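What I Changed After the Water Bill

Our water bill for September came in at 4,000 gallons over what we normally use, and I spent the better part of an evening at the kitchen table trying to work out why. We hadn't filled a pool. We don't have a pool. We had my sister's kids for two weeks, which explains part of it, but two children can't shower that much.

I called the Dukville water office in the morning and got a woman who was patient with me. She told me to write down the meter reading before bed, use nothing overnight, and read it again before anyone got up. I did that, and the number had moved. So we had a leak.

It was the upstairs toilet. The flapper had gone stiff along one side and water was running down into the bowl all day and all night. You couldn't hear it unless you stood right over the tank. Dwight from across the street had told me to try food coloring, and the blue showed up in the bowl in less than ten minutes. The new flapper took me longer to buy than to install.
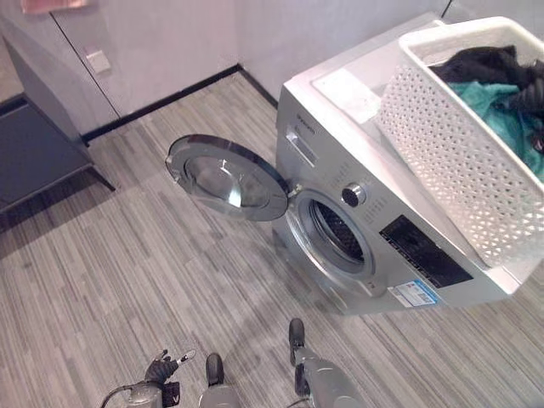 Once that was fixed I kept reading the meter anyway, every morning at 7, mostly out of curiosity. I put the numbers in a notebook. Our lowest day so far was 54 gallons, when half of us were away, and our highest was 216. The high days are nearly all garden days. I had been leaving the hose on the tomatoes while I did other things, and that adds up fast. Now I set a kitchen timer and carry it outside with me.

I also stopped rinsing dishes under a running tap — my wife says she has been telling me this for years, and she has.

The next job is a rain barrel. Elisa Rizzi over in Illstead has two of them under her back gutter and says they fill in one good storm. I need to fix the bracket on our downspout first, so it may have to wait for spring. If anyone has a screen lid that really keeps mosquitoes out, leave me a comment with where you bought it.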